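Housing and Tenancy > Empty buildings > Hilwood block: what counts as vacant?

zwane_r
Does anyone have the current wording of the vacancy rule the city applied to the Hilwood block on Surley Street? My notice cites file 1489 and says the building was "continuously unoccupied," but two units had active electric accounts until June.

plinth11
Utility accounts don't establish occupancy. The test is residential use. An owner can keep the power on for a sump pump and the unit is still vacant.

Jana Schwerdtfeger
Partly correct. An open account is weak evidence, but metered consumption is accepted. Request the monthly readings for each unit. A flat baseline suggests standby load. Anything with an evening peak is worth attaching to the appeal.

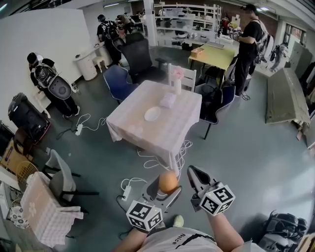
Readings have to come from the supplier in writing. Screenshots of the online portal were refused in both cases I worked on. Allow up to 11 business days.

zwane_r
Thanks. Does it matter that the accounts are in the name of Istero, the management company, and not a tenant?

plinth11
Yes, and that is my point. A management account with no lease behind it is a vacant unit. You will lose on that.

Nomvula Sithole
Disagree with plinth11. The rule asks whether a person lived there. It doesn't ask who paid the bill. I rented for five years in a building where all utilities were in the manager's name, and my unit was classed as occupied the whole time.

plinth11
You had a lease. Does zwane_r?

zwane_r
Unit 5 had a verbal month-to-month agreement. Rent was paid by bank transfer.

Jana Schwerdtfeger
Then include the transfers. A verbal month-to-month agreement can be proved by payment history. File the appeal first and mark the readings "to follow," as the deadline runs from the date on the notice, not the date you received it.

plinth11
Fair enough on the transfers. I still wouldn't rely on the meter data for the other unit.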